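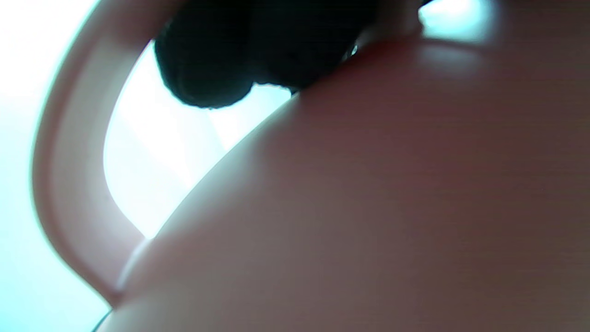
Scuffs on coloured plastic come off more easily if you start mild. Mix a teaspoon of dish soap into a litre of warm water, wipe with a microfibre cloth and leave the damp surface for 30 seconds before going over it again. A curved, satin-finish surface in a dusky pink shows dull patches best from a low angle, so tilt it toward a window as you work.

**For marks that stay put**

- Bicarb paste, rubbed on lightly with a fingertip. Rinse well.
- Rubbing alcohol on a cotton bud, for pen and sticker glue. Test underneath first.
- No scouring pads. They leave shiny spots on a satin finish, and the colour looks uneven afterward.

Dry in the shade for 12 minutes or so. Strong sun in a window will fade pinks and mauves over a few years.

King-fai Siu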